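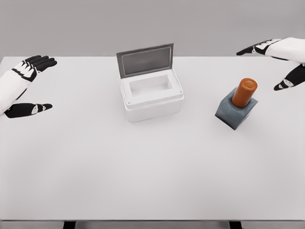 Nokstead Community Boards > Home & Garden > Painting and Decorating

Thread: White or off-white for a north-facing back bedroom?

turnden_tess
15 October 2022
Hi all, hoping someone can save my marriage. We moved into the Turnden estate in August and the back bedroom is north-facing and a bit gloomy. I want to paint it a proper brilliant white and be done with it. Husband wants a warm off-white (he's been looking at one called Oatmeal Something, which to me is just beige with ideas). Walls are fairly new plaster, mist coated by the builders, badly. Has anyone done either in a room that gets hardly any sun? I'm leaning white, but I'd like ammunition!

kettleonagain
Sorry Tess, I'm with your husband. Brilliant white in a north room goes grey. We did our box room and it looked like the inside of a fridge with the door shut. Lasted one winter and then I did it again in a creamy one and it's so much nicer to go into.

woojinso
Disagree with kettle. It depends far more on the bulb than on the paint. I'm in there mostly evenings, so daylight hardly comes into it, and with a warm bulb my white walls look lovely. Swap the bulb first, it's a couple of quid, then decide.
Woo-jin So, Kong Lane

kettleonagain
Fair enough for evenings but it's a bedroom, you wake up in it! I'm not lying there in the morning with the big light on.

turnden_tess
Ha, he's reading this over my shoulder and looking very pleased with himself. What about sheen? I was going to get the wipeable stuff because of the dog.

GarethsShed
Not on new plaster you weren't. Contract matt for the first year, let the wall breathe, then do your fancy wipeable after. I know the tin says otherwise. I've scraped enough peeling paint off new builds to have an opinion. If the mist coat was done badly, rub it with your hand, and if you get white powder coming off, sand it back lightly and do another one, well watered down.

woojinso
Gareth, that's old advice. Plenty of the modern ones are fine on new plaster once it has dried out. I used the Garkix washable in our hall, house was six months old, and it's not moved.

GarethsShed
Give it time.

so_yul_h
Can I put in a word for testers? Don't paint them straight on the wall, paint a big bit of lining paper and tack it up, then move it round the room over a few days. I did this for our spare room and the colour I'd been dead set on was pink by teatime. Properly pink! I'd have bought two tins of it.
The other thing is your skirting. If the skirting is brilliant white and the walls are nearly white, the walls just look grubby. Either go a good bit darker on the wall or do the lot the same.
So-yul Hwang

kettleonagain
Ooh the grubby skirting thing is so true, we had that on the landing.

turnden_tess
Hadn't thought of the skirting at all and ours is brilliant white all through the house. Hmm. I've just rubbed the wall and my hand looks like I've been baking, so that's one to Gareth. How much paint does it eat if I redo the mist coat as well?

GarethsShed
Get a ten litre tub of trade matt, you'll use what's left on the next room. Mine was under 50 quid.

woojinso
Worth looking in the seconds bin at the big place on the ring road too, mis-tinted tins. You might find an Oatmeal Something.

turnden_tess
Don't encourage him. Right, lining paper and two testers it is, one each. Will report back when we've stopped arguing.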